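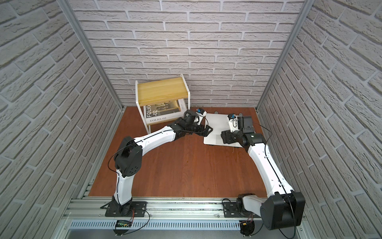
Imitation brick cladding

Imitation brick cladding, also called faux brick or brick-effect paneling, is a non-structural wall covering made to resemble brick masonry. It carries no load other than its own weight and is fixed to a wall, a frame or a backing board. The term covers molded panels, thin cast units laid one at a time, embossed sheet, stamped render and printed wall coverings. It is normally kept separate from brick veneer, in which a full-depth outer layer of real brick is tied to a supporting wall, and from brick slips, which are thin pieces of fired clay. In trade use the distinctions are often ignored, and a product sold as a slip may contain no clay at all.

Terminology

A panel is a sheet carrying several courses of imitation brick. A course is one horizontal row. The raised part is the face or field, and the recess between faces is the joint line, whether or not any mortar is present. A perpend is a vertical joint. A return is the section that turns a corner, and a corner unit is a return supplied as a single molded piece. The depth of relief is the distance between the highest point of the face and the bottom of the joint line.

"Repeat" refers to the distance after which the pattern of a panel begins again. A short repeat becomes noticeable on a large wall, particularly where one brick has a distinctive chip or hollow. Manufacturers reduce the effect by cutting several molds from different masters and mixing the output in each box.

Early forms

Imitation of brick in cheaper materials is much older than the molded panel. Plaster and render were scored with a point while soft and then colored, with the joints picked out in a lighter wash. The method was used over rubble and over poor brickwork, where it gave the wall a regularity that the masonry beneath did not have. Timber buildings were sometimes covered with shaped clay tiles hung so that only a brick-sized face was visible.

Pressed sheet metal and mineral-surfaced felt followed. Both were light and quick to fix, and both were sold mainly for the repair of existing houses. The felt types aged poorly at the edges, and surviving examples are usually found under later siding.

Cast plaster and cement panels came into wider use for shop interiors. The Hondwood pattern, a cement panel with a coarse, pitted face, was produced in two depths of relief and is still referred to by restorers when they describe a heavy texture. Its joints were left uncolored at the works and were filled on site, a slow process that later makers abandoned in favor of a finished joint.

Pattern

Most imitation brick is made in running bond, in which each course is offset by half a brick from the course below. The pattern shows only the long faces, or stretchers, and so needs only one size of unit apart from half units at the ends. Real walls of greater thickness were commonly built in English bond, with alternating courses of stretchers and headers, or in Flemish bond, where stretchers and headers alternate within each course. These bonds are made as panels in small quantities, mostly for matching older work.

Stack bond, in which the vertical joints line up, is simple to mold but shows any error in alignment. It is generally confined to smooth, modern finishes.

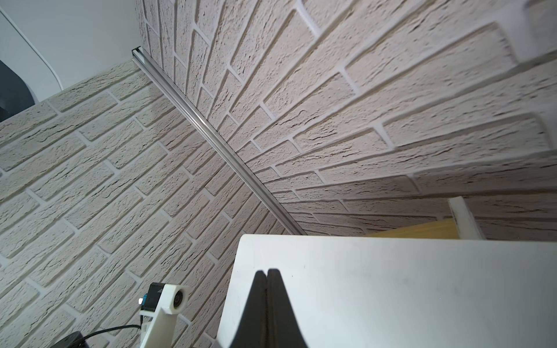 The edge of a panel may be straight or interlocking. A straight-edged panel ends on a vertical line, so that half of its courses finish with a cut brick. An interlocking panel follows the outline of the bricks, with projecting and recessed ends that fit into the next sheet. Interlocking edges conceal the junction more effectively but are easily broken in transit, and they require the installer to keep a constant direction of work. Straight edges are preferred for temporary structures, display walls and partitions that will be taken down and reused.

Materials

Gypsum. Gypsum panels take fine detail and are easily cut with a hand saw. They are suited to dry interiors only. The surface is soft and is normally sealed before painting.

Cement and lightweight concrete. Cement-based units contain a light aggregate to limit weight and are colored through the mix or at the surface. They tolerate outdoor exposure if the backing is drained. Cut edges show the aggregate and are touched up with a matching slurry.

Polyurethane. Rigid foam panels are cast in flexible molds and have a dense skin over a light core. They may be carried and fixed by one person. Damage to the skin exposes the foam, which discolors in sunlight.

Expanded polystyrene. This is the lightest of the common types. It is usually coated with a thin mineral layer that provides both texture and protection from knocks. Uncoated polystyrene is not accepted as an exposed finish in many building codes.

PVC and other thermoplastics. Thin sheet is vacuum-formed over a mold. The result is hollow behind each brick and may sound so when struck. Foam-backed thermoplastic sheet with an adhesive rear face is sold for domestic use.

Fiberboard. Pressed fiberboard with an embossed face has low relief and a regular texture. It is supplied in large sheets and fixed like ordinary paneling.

Manufacture of molded panels

The process begins with a master, a section of wall assembled from selected bricks or carved by hand. Reclaimed brick is favored for rough textures. The master is fixed to a flat bed, the joints are filled to the intended depth, and the whole is sealed. A liquid rubber, usually silicone or polyurethane, is poured over it and left to cure.

The working mold is laid face down in a rigid tray for casting. Pigment may be brushed into the mold before filling so that it bonds with the surface of the panel. The mix is poured, vibrated to release trapped air and leveled at the back. Demolding is the stage at which most breakages occur. A cast that is lifted too early tends to tear along the joint lines, where the section is thinnest.

Mold life depends on the mix and on the sharpness of the texture. In trials at the Trakau works, a silicone mold was withdrawn after 600 casts, when the edges of the bricks had become visibly rounded. Uwe Fröhlich, who supervised the trials, recommended that molds be rotated through the day and rested overnight – a practice the works later made standard.

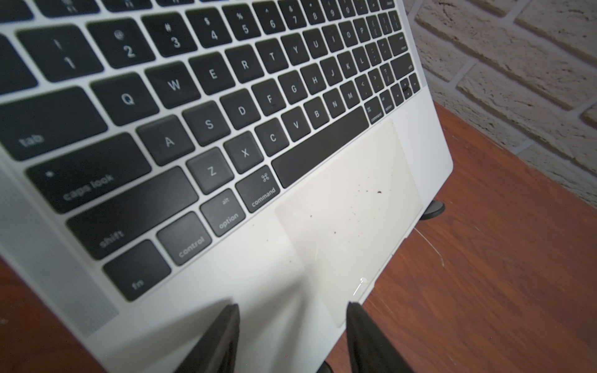
Curing conditions affect flatness more than strength. Cement panels stored on edge while green are liable to bow, and a bowed panel cannot be pulled flat by adhesive alone. The usual rule is to store panels flat, face to face and back to back, for at least 24 hours after demolding.

Color and finish

Red and brown shades are the most widely produced, followed by white, cream and gray. Pale finishes are used to imitate painted or limewashed brick and sometimes brick made from lime-rich clays. In these the contrast between face and joint is low, and the pattern depends mainly on shadow. Relief therefore needs to be deeper than in a red panel for the wall to be legible at the same distance.

Light from one side exaggerates texture. Light from directly in front flattens it, and a deeply modeled panel may look almost plain under a fitting mounted close to the viewer. Designers of shop and stage interiors commonly test a sample under the final lighting before ordering.

The Sternia range, a gray series with darker joints, was among those sold with three grades of surface: smooth, split and weathered. The weathered grade was finished by wiping a thin pigment across the dry panel so that it lodged in the hollows.

Installation

The wall is checked for flatness and any loose paint or paper is removed. A level line is marked at the height of the first full course, which is rarely the floor, as floors are seldom true. Panels are set from a corner and worked outward. Adhesive is applied in beads or dabs for foam products and with a notched trowel for cement. Mechanical fixings, where used, are driven through the joint line and filled.

Inside corners are formed by butting one panel against the face of another, or by covering the junction with a post or trim. Outside corners are more demanding. The options are a miter, a molded corner unit or a metal angle. Courses should meet at the same height on both sides, and a difference greater than the width of a joint is readily seen.

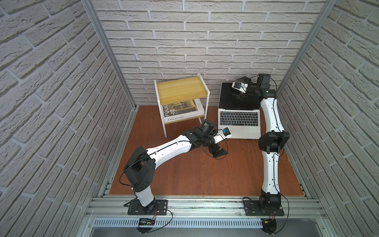
Faux-brick wall panels in offset courses, with aluminum posts at the back corners.

Performance

Imitation brick adds little to the thermal resistance of a wall unless the panel has a foam core. Its effect on sound is also small, although deep relief scatters high frequencies to some degree. Fire behavior varies widely between materials and must be established for the complete assembly, including adhesive and backing. Gypsum and cement products generally perform well in this respect. Foams require additives or a protective layer.

Moisture is the main cause of failure outdoors. Water enters at open joints, collects behind the panel and freezes or feeds mold growth. A drained cavity with an opening at the base is the normal remedy. A survey of exterior installations in Gachanja found trapped water behind 43 of the walls inspected, most of them fixed directly to the backing with no cavity.

Maintenance

Dust settles on the upper edge of each brick and is removed with a soft brush or a vacuum cleaner. Gypsum should not be washed unless sealed. Chips are filled with a paste of the same base material, textured before it sets and colored when dry. Replacement of a whole panel is straightforward with mechanical fixings and difficult with continuous adhesive, as neighboring panels are often damaged during removal.

See also: Brick slip; Brickwork bonds; Render; Wall paneling

Contact | Copyright and terms of use | Back to top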